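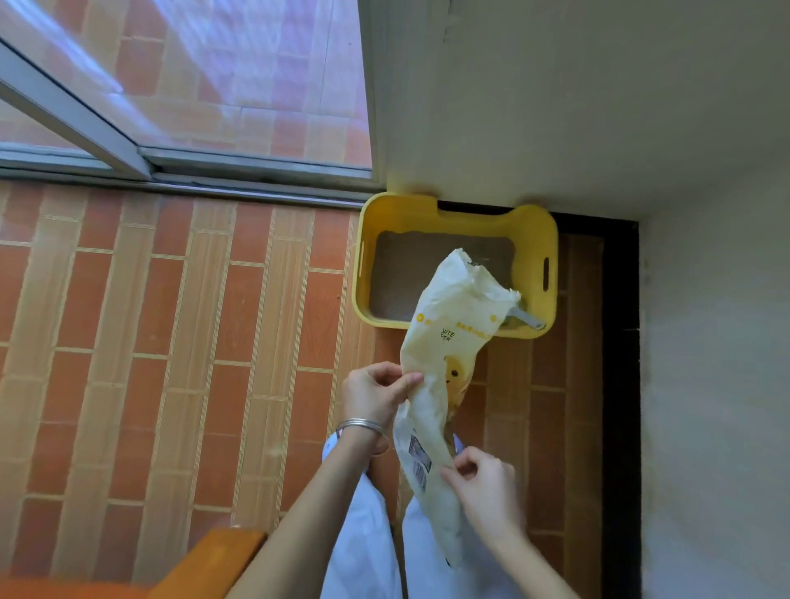

How long after upper eyelid surgery can I wear eye makeup again?

nerkdale_nights
10 Apr 2018

I'm having my upper lids done at a clinic in Silusbridge and I've got a family wedding 18 days later. I'm not in the wedding, but there will be photos and I have never in my adult life gone to anything without mascara. The sheet they sent me says "avoid cosmetics until healed" and that's it. I don't need a full smoky eye, just enough to look like myself. Has anyone had this done and remembers when they got the okay? Also wondering about lash extensions as a way around the whole thing.

Gallardo Gal

Most surgeons let you put makeup near your eyes around two weeks after surgery, as long as the stitches are out and the cuts have closed up all the way. Yours might say longer, so ask at the stitch appointment, when they're looking right at your lids.

I had mine done last March and got the go-ahead at 16 days. Mascara came first, and shadow on the actual crease had to wait until the next visit. My doctor's thing was the rubbing more than the makeup itself. Putting it on is easy enough, but then you have to get it off at night, and that's when you end up tugging at a brand new scar. So no waterproof mascara! I used the regular kind that comes off with warm water, and I held a damp cotton pad on my lashes for a bit and let it slide off by itself.

Buy new stuff too. I threw out my old mascara and an eyeliner I'd had since forever — it hurt, some of it was expensive, but I wasn't going to put that next to a healing cut. I washed my brushes the night before as well.

For the wedding, I'd plan on lashes, brows and a really good lipstick. Mine were still a little puffy in the mornings at that point, better by lunch. If it's an afternoon wedding you're in luck. And take sunglasses for the outdoor parts, my eyes watered like crazy in the wind.

On the extensions, I asked the same thing and was told to wait a lot longer than for mascara. There's glue, and tape on the lids, and somebody leaning on your face for an hour. I skipped them and got a lash tint before the surgery instead, with my surgeon's okay. Loved it.

liratetti

depends on the dr. mine said 3 weeks, my sister's said 10 days, same surgery. call and ask the nurse, they get this question constantly

brow_bone_betty

Agree with Gallardo Gal on most of it, but I'd go easy on the tint idea if your surgery is coming up fast. I react to the dye sometimes and I'd hate to show up on the day with red lids. If you've had it before and were fine, okay, but still run it by them.

Bruising was my bigger problem. It slid down under my eyes and went yellow, and a peach corrector under concealer took care of most of it. You can usually put that on your cheeks before you're allowed anything on the lids, but check how close to the eye they want you to go. Have fun at the wedding!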